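Clovix Philosophy Reader, Second Edition: is it worth the subscription?

I came to the Clovix Philosophy Reader with a grudge, so take that into account. The first edition promised a "guided path" through the history of ethics and gave me a pile of scanned translations with half the footnotes missing. The second edition costs $90 a year, claims 500 primary texts from the Presocratics to the early twentieth century, and comes with a commentary layer written by an outfit called Medutden. I used it through the back end of last winter, mostly in the evenings, mostly on Spinoza and Hume.

The texts are better. I'll give them that straight away. The translations are older ones, as you'd expect when somebody doesn't want to pay for newer ones, but they have been proofread properly and the standard section numbers are in the margin. If you have ever tried to follow a reference to Hume's Treatise in an edition that only offers page numbers, you know how much of an evening that can eat.

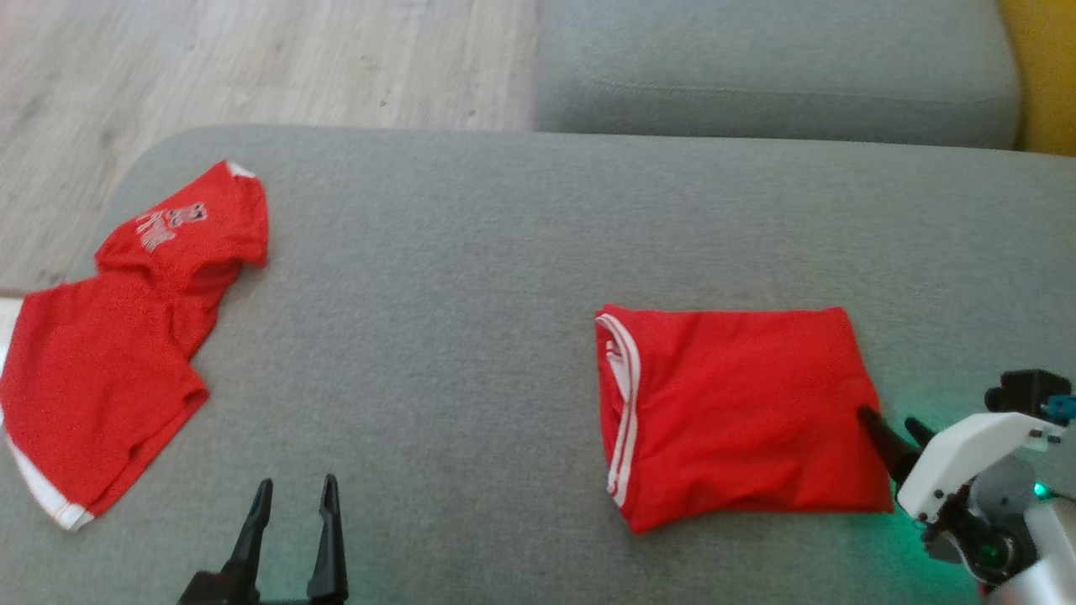 Can you use the Reader for a university course?

For reading ahead and for searching, certainly, but check the translation your instructor has set before you quote from this one in an essay.

The search is the part I'd pay for. Type in "virtue" and you get every passage, grouped by author, with the Greek or Latin term beside it where there is one. It took me a while to notice that the grouping hides things. Aristotle's translators don't all use the same English word for the same Greek one, so a search in English misses passages that a search on the Greek will find. The help pages don't mention this. Search both ways if it matters to you.

Then there is the commentary. Medutden's notes are written in a confident, levelling sort of prose in which every philosopher turns out to have been working on the same problem, and the problem is always how to live well in modern conditions. Epictetus gets this treatment. So does Leibniz, who I would have thought had other things on his mind. The note on the pre-established harmony compares it to a well-run office. I read that one twice, looking for the argument, and found only the office.

Worse, the notes seldom tell you when a reading is disputed. Take Hume on personal identity. In the Appendix to the Treatise he says he is unhappy with his own account, and scholars have been quarrelling over what exactly bothered him ever since. The Clovix note says he "refined his view." That is a strange description of a man confessing himself in a labyrinth! A beginner will read that line and move on, and a beginner is who the thing is sold to.
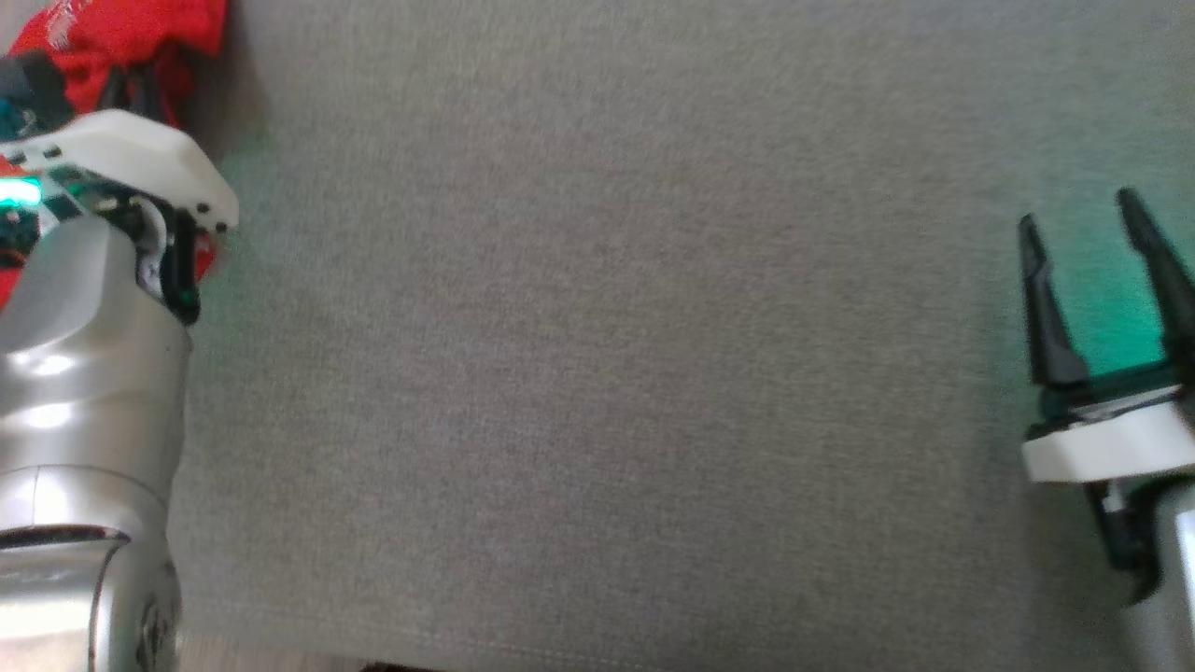 Words: the Govindasamy reading desk
Published February 16, 2022
Filed under: Reviews, Study tools

You can turn the commentary off, which I did after the first month. The switch is under Display, then Layers, and it resets every time the program updates. I wrote to support about it in September and got a courteous reply saying my feedback had been passed along. It still resets.

The reading plans are a mixed bag. The one on scepticism is good -- it begins with Sextus Empiricus at proper length and doesn't rush you to Descartes. The one on political philosophy is 20 short extracts with a quiz after each, and the quizzes reward you for remembering phrases. I got full marks on Rousseau without having understood the general will any better than I did before, and I don't think that's to my credit or theirs.

Coverage is lopsided, too. There is plenty of Plato and a wall of Kant, then a thin shelf of medieval Islamic philosophy and very little from India or China beyond the usual handful of titles. For something that advertises itself as a history of thought, that's poor. The rival Sekico library has only 200 texts, but it spreads them more sensibly and its introductions are signed, so you know whom to argue with. Its search is miserable, mind you, and it won't let you export your notes.

Clovix does let you export, in plain text, with the section numbers intact. I tried it on a long set of notes about the Ethics and everything came through except the Greek accents.

Would I renew? At half the price, yes. At the full price I'd want the commentary rewritten by someone willing to say that a question is still open. A decent public library card and a good secondhand Hume will get you a long way in the meantime, and the secondhand Hume comes with some other reader's pencilled objections, which in my copy are better than Medutden's notes.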